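Hinata Miyazaki priced the rice cooker at 3,000 yen and then crossed it out and wrote 100.

"You'll never get rid of the rest if you start like that," Rin said. She had come over from Praserside on the early bus to help, and so far she had eaten two rice balls and moved a chair.

"It's missing the cup."

"So say it's missing the cup."

Hinata put the tag back the way it was. The flea market at Sundley opened at nine and they had one table between them.

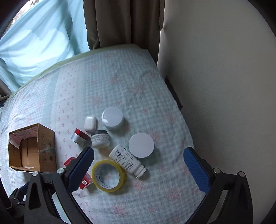 Her mother's coats were the hard part. There were four, all from Hattori, the shop by the station that closed. Rin tried on the gray one and checked the pockets. She found a bus ticket and a folded receipt from Iro for 82 yen.

"What costs 82 yen?"

"A stamp, maybe. She wrote to my aunt every February."

Rin put the receipt on the windowsill and hung the coat back up.
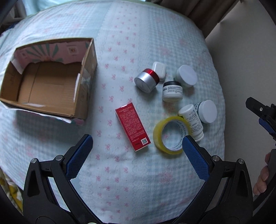
By noon the next day they had sold three of the coats and the chair. A man offered 60 yen for the rice cooker. Hinata asked him if he had a measuring cup at home. He said he did, so she let him have it.

The gray coat went home with Rin on the bus.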